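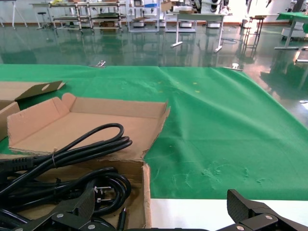
Unpicking for a living: a morning with the woman behind Zallo

2 comments | 134 shares
Last updated: March 2022

She's on the phone when I get there. Curtains, someone's curtains, they've come back from the cleaners eight centimetres short and the customer wants to know can they be let down. They can. There's a double hem, old-fashioned, plenty in it. She tells them to bring them in after lunch and hangs up and puts the kettle on without asking if I want one.

Zallo is an alterations and mending shop in Berhe, down the arcade past the chemist. It's been there eleven years. No website to speak of. Before that she did wedding gowns in the city, for a firm she'd rather I didn't put in, and she doesn't want her own name in either. "They all know who I am. And if they don't they can come in and find out."

So, no name. Fair enough.

I ask what the work is, mostly. Hems? "Hems. Trousers, school trousers, school dresses. Zips. If zips were never invented I'd be out of business in a fortnight." She does them all at the one price unless it's a coat or a boot. Won't do boots any more. Sent a boot back once with the zip in perfectly and the heel scratched from her own table clamp, had to pay for the pair, and that was that for boots.

The main machine is a Priretti, an old straight stitch, bought second-hand for $600 when she opened. She was offered $700 for it last year by a bloke who restores them. Didn't sell. "What would I sew on? The new one's over there, it's lovely, it does forty things. I use it for buttonholes."

What she wants to talk about is cloth. It's got worse, she says, and she gets a bit worked up about this so I'm just going to let it run.

"You get a pair of jeans now, you go to take them up and there's stretch in it, alright, everyone likes stretch. But you can feel the stretch is going already. They're new! The tag's on! I put the needle in and there's a little run goes up the side of it. What am I meant to do with that? I can hem it, I can't make it into jeans."

Old stuff is the opposite. A customer brought in her grandfather's work shirt in December, collar worn right through on the fold, everything else sound. She took the collar off, turned it over, sewed it back on with the good side out. An hour's work. "They were made so you could do that. People knew to do it. My mother did every shirt in the house."

Can she teach people? She's tried. Ran some evening classes in the hall on Olska Street, before all the cancellations, and will again if there's interest. Beginners wanted to make things, tote bags, cushion covers. She wanted to show them darning. They met somewhere in the middle. One class did nothing but buttons and it was the one people rang up about afterwards, asking was it on again.

"Everyone thinks they can sew a button. They go round and round and round till it's flat to the cloth and then there's no room to do it up. You want a shank. Put a matchstick under it, sew over the matchstick, pull it out, wind the thread round underneath. There you are. That's the class."

I wrote that down for myself to be honest. My coat's been held together with a safety pin since winter.

A customer comes in. Blazer, sleeves too long. She's got him standing on the box and pinned up in under a minute, talking the whole time about the carpark. He asks could he have it tomorrow. He could not. He could have it in a week. Off he goes happy enough.

I ask about prices, whether people complain. "They do, yeah. They'll say, but it only cost me twenty-five dollars, the skirt. And I say well, then somebody wasn't paid much to make it, and I've got rent." She laughs but she's not really joking. Most come round. The ones who dont, she tells them what thread to buy and how to do it themselves, and a few of them have come back with the job done and showed her. One was very good. One was stapled.

Things she won't take on: leather, down jackets (feathers everywhere, never again), anything unwashed. There's a sign about unwashed. It gets ignored.

Things she loves: linen. Wool, any wool. Moth holes in a jumper, which suprised me. "Oh I love a moth hole. You sit down with the radio and it's just you and it." She shows me one she's done on a navy jumper, elbow. I can't find it. She has to put my finger on it.

What about the visible kind, bright thread, patches on purpose, all over the internet? She's for it. Did think it was a bit silly at first. Then a teenager came in with a denim jacket covered in it, wonky as anything, asking how to stop the edges fraying, and stayed most of an afternoon. "If they're sewing they're sewing. I don't care what colour it is."

Retirement? Not yet. Her hands are fine, eyes less so, there's a magnifier lamp now that she resents. She'd like somebody to take the shop on. Not to buy it exactly, there isn't much to buy, a lease and the machines and a wall of thread. But somebody to sit beside her for a couple of years first and learn the customers. Two have started and both left, one for nursing, one for a baby.

"It's slow money," she says. "You have to like the slow part."

Then the curtains arrive, early, in a garbage bag, and she's got the first one out across the counter before I've found my pen lid. Plenty in the hem, like she said.

Zallo is open mornings and most afternoons. Cash or card. Wash it first.

2 comments
Share this story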